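Bedroom Reset Crew and Home Organizing Trainees Wanted
Tidby Home Organizing
Posted December 18, 2021

We're growing again, and we need people who love a well-made bed.

Tidby is a small home organizing outfit. We go into people's bedrooms, spare rooms and studio apartments, clear whatever has piled up, find a home for all of it and leave the bed ready to sleep in. Beds are a bigger part of the job than most applicants expect! A mattress is the largest flat surface in a lot of homes, so it collects everything: unopened deliveries, chargers, paperwork, the winter coat that never made it back to the closet. Our crews spend a good part of every visit getting things off it.

We're looking for six crew members and a handful of paid trainees for our next season. Crew positions start right away. Trainees start with a practice session and move up as soon as they feel ready.

What the work is like

You'll go out in pairs. One person takes the bed and everything on it, the other takes the floor and the closets, and you swap at the next home so nobody gets stuck with the same half all week. A normal visit runs three hours. You'll sort items into keep, move, ask and toss, and the ask pile always goes to the client before anything leaves the room. We don't throw out anything on a guess.

Bedding is its own skill, and we teach it properly. You'll learn to pull a fitted sheet tight over the far corners without climbing all over the mattress, to smooth from the headboard down, and to wipe an upholstered headboard without leaving rings on the fabric. Walls count too. Small scuffs get a gentle going-over with a damp cloth, and if the paint starts to come up on the cloth, you stop.
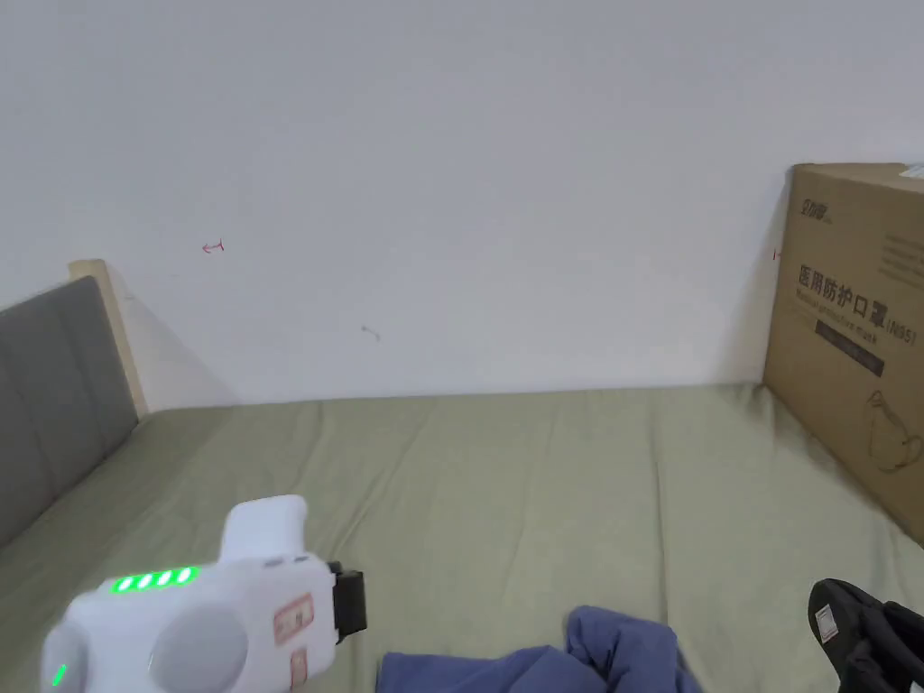
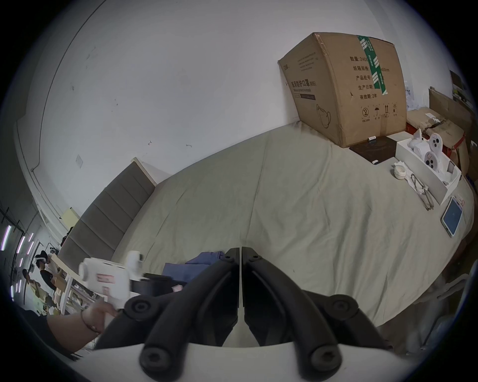 Small things get handled first. Eyeglasses, tablets and anything else with a screen or a lens go into a lidded tray before you touch a single blanket, and the tray sits where both of you can see it. Next come the pads, papers and rolls of tape, then open boxes, then the big cartons. Two people lift a full carton, every time, even if one of you is very strong and wants to show it. Read the handling marks before you tip anything on its side.

Pay and hours

Crew members earn $22 an hour. Trainees earn $20 an hour, paid for practice time as well as home visits. Most people work 25 hours a week, and we can go lower if you're in school or looking after family. Travel between homes is paid. We cover gloves, cloths, labels and a crew shirt, and the shirt is soft, we promise.

Our busiest stretch comes in July, when leases turn over and everyone seems to move at once. If you can only join us for the summer, say so in your application and we'll keep you in mind.

Who we'd love to hear from

You don't need any cleaning or organizing experience. We've hired from restaurants, libraries, daycares and one very neat bike shop. What helps is being kind about other people's stuff. Clients are often a little embarrassed when they open the door, and a crew that says hello and gets cheerfully to work makes a huge difference to them.

You should be comfortable bending, reaching across a wide bed, and being on your feet for most of a visit. You should be able to lift one end of a heavy box. Being able to read more than one language is a big plus, as we run into packaging and paperwork from all over. A driver's license is useful but not required, since one driver per pair is enough.

If you're allergic to dust or certain fabrics, please tell us early. We can usually match you with homes that will suit you.

The practice session

Everyone we're thinking of hiring comes in for a paid practice session of two hours. You'll work with a partner to clear and remake a bed, sort a mixed pile and label what you keep. There's no score and no stopwatch. We want to see how you talk to your partner and where you put things down. Wear closed shoes and clothes you can move in, and bring a water bottle. Snacks are on us!

How to apply

Send us a few lines about yourself and the hours you can work, using the form on the Tidby jobs page. A resume is welcome but optional. Please also tell us about one space you've tidied that you were happy with, big or small. A sock drawer is fine. We read every one of these and we really enjoy them.

We'll write back either way, usually within a week, with a couple of session times to choose from. If you'd like to apply together with a friend or a roommate, mention each other's names and we'll try to book you into the same session.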